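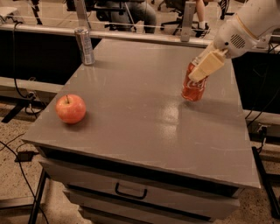
One reader of the September page wrote that the six hours of notice time had been deducted twice in her terminal's statement, once before laytime started and again as a line in the deductions column, and asked which entry should stay. Only the first. Notice time runs before laytime begins, so it never appears as a deduction.

How to calculate demurrage on a small tanker cargo

Updated October 23, 2020

The steps below apply to a single discharge under a charter that fixes laytime in running hours. If your charter pools the time for loading and discharge, carry out steps 1 to 3 for each port and add the results before step 4.

What you need
The signed charter, including any added clauses
The notice of readiness (NOR)
The statement of facts, signed by the ship and the terminal
Any letters of protest

Step 1. Find the start of laytime

Read the NOR clause. A common wording starts laytime 6 hours after the NOR is tendered or when the ship is all fast at the berth, whichever comes first. Check that the NOR was tendered inside the agreed laydays. An early notice may not count until the laydays open, depending on the wording.

In the worked case, the tanker Stolix tenders at Vemel at 02:00. Notice time ends at 08:00. The ship is all fast at 11:00. Laytime starts at 08:00.
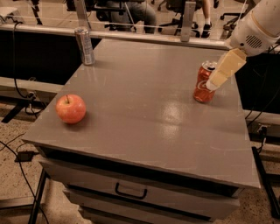 A red apple, a silver can and a red soda can on a gray tabletop.

Step 2. Find the end of laytime

Most tanker forms stop the clock when hoses are disconnected. Some add time for waiting on cargo papers. Do not use the time of sailing unless the charter says so.

At Vemel, hoses are off at 07:00 the next morning. Gross time is 23 hours.

Step 3. Take out excepted time

List each period the charter excludes, with a start, a stop and the clause number. Typical entries are the move from anchorage to berth, ballast handling that holds up cargo work, and breakdown of the ship's pumps. Weather counts in full, in half or not at all, according to the clause.

Stolix moved from anchorage to berth between 09:00 and 11:00. Deduct two hours. Time used is 21 hours. 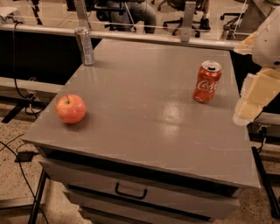

Red apple, Coca-Cola can and silver can.

Step 4. Compare with the time allowed

The charter allows 15 hours. Time used is 21 hours, so the ship is on demurrage for 6 hours, from 01:00 to 07:00. Write down the clock time at which laytime ran out. Many exceptions stop applying after that point, and a breakdown at 03:00 may be treated differently from one at 23:00.

Step 5. Apply the rate

The agreed rate is $200 per hour, pro rata for part of an hour.

6 x $200 = $1,200

If the rate is quoted per day, convert minutes to a decimal part of a day and round only the final amount.

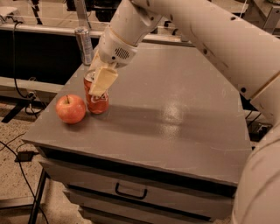

Photo: Szabó / Fetach

Step 6. Send the claim

Look up the time bar before preparing anything else. The period and the list of required papers vary between forms, and a claim sent on time with a missing paper can still be refused. Attach the NOR, the statement of facts and the calculation as one file. Keep proof of delivery.

If the two sides disagree on a deduction, invoice the undisputed part separately and list the rest by clause number.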